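FOR IMMEDIATE RELEASE

Stomine Releases Kerano 3, Planning Software for Two-Arm Robot Cells

WORNTHORPE, June 6, 2023 – Stomine today released Kerano 3, a new version of its motion planning and simulation software for robot cells with two arms working over a shared table. The release adds a joint planner that handles both arms as one problem, a wrist view for checking approaches before a program is sent to hardware, and a reworked scene editor.

Earlier versions of Kerano planned each arm separately and then checked the two paths against each other. When the paths conflicted, one arm was told to wait. Users told Stomine that this made programs slow and hard to change, especially for handovers and for jobs where both grippers work near the same part. Kerano 3 plans the two arms together and looks for paths that keep both of them moving.

In Stomine's internal test set of 60 tabletop tasks, the new planner cut average cycle time by 22 percent compared with the previous version. The tasks include picking up cups, moving dish racks and passing items from one gripper to the other. Planning time per task stayed the same on the company's reference workstation.

The wrist view renders the work area from a point close to the gripper, with the fingers in place. Programmers can step through a planned motion and see how the other arm enters the work area. The overview and the wrist view run from the same simulated scene, so a change made to an object's position in one appears in the other. 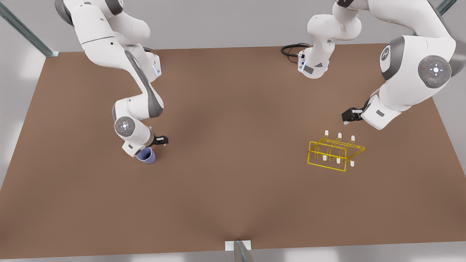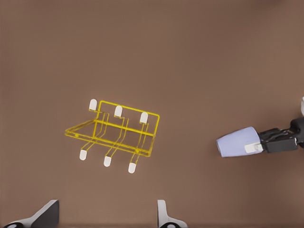 Simulated two-arm workspace with yellow wire rack: overview with both arms and a blue cup (first), and close view of the rack between grippers (second). Renders: Stomine.

Thin wire objects have been a common source of support requests. A rack made of rods has large gaps, and older collision models often filled those gaps in, which ruled out grasps that were in fact possible. Kerano 3 builds its collision model from the individual rods. The user sets the clearance for each object, and the planner reports which rod and which finger are closest at any point on the path.

Cables can now be included in the scene as well. The software treats a cable as a keep-out area with an adjustable margin. It does not yet predict how a cable will move during a motion – Stomine plans to add that in a later release.

Heffernan, a systems integrator that builds packing and kitting cells, has used a preview version of Kerano 3 on 14 projects. The company reported fewer changes to programs after installation and has moved its new two-arm work to the release version.

Kerano 3 is available now to all customers with a current support contract. Scenes saved in the previous version open without conversion. Programs need to be planned again to use the joint planner, and the old planner remains available as a setting. A trial version will be offered in July.

About Stomine
Stomine develops control and planning software for industrial and research robots. The company is based in Wornthorpe.

Media contact
Stomine Press Office, Wornthorpe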